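Chapter 3
Collecting and Caring for Sports Cards

A sports card is a small printed item, issued by a maker such as Geden or Dredora, that shows a player and a record of past seasons. Some collectors try to complete a set of 100 cards, while others keep only the cards of one club. This chapter explains how the condition of a card is judged and how a collection should be stored. 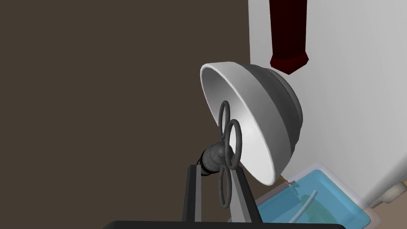

Condition has more effect on price than age does. The reader should examine the corners first, then the edges, and last the surface, turning the card slowly under a lamp. A deep, rounded shade with a nearly white inside, like that of the large grey one illustrated, spreads the light evenly and makes faint creases easier to find. The card should be held by its edges throughout.

Dealers in Trukeck commonly use a scale of four grades. A card in the top grade has sharp corners and a well-centred picture - slight differences in the border are allowed.

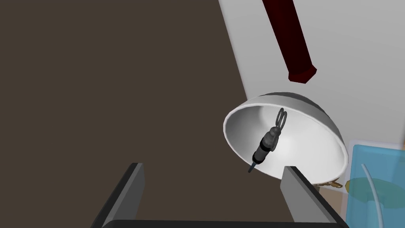 A card in the lowest grade may be creased or marked, but it can still fill a gap in a set until a better copy is found. Writing on the back lowers the grade, even when the front is clean.

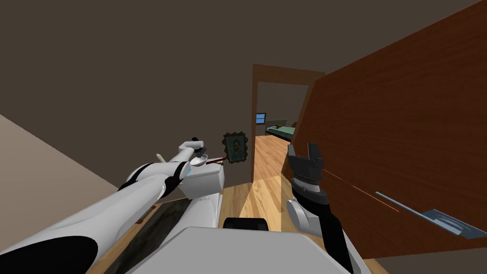

Department of Leisure and Collecting Studies, Cui College

Cards should be placed in soft sleeves and stored upright in a dry cupboard. Rubber bands must not be used. Students should prepare a written list of their own cards before starting Section 3.1, and should bring it up to date each March.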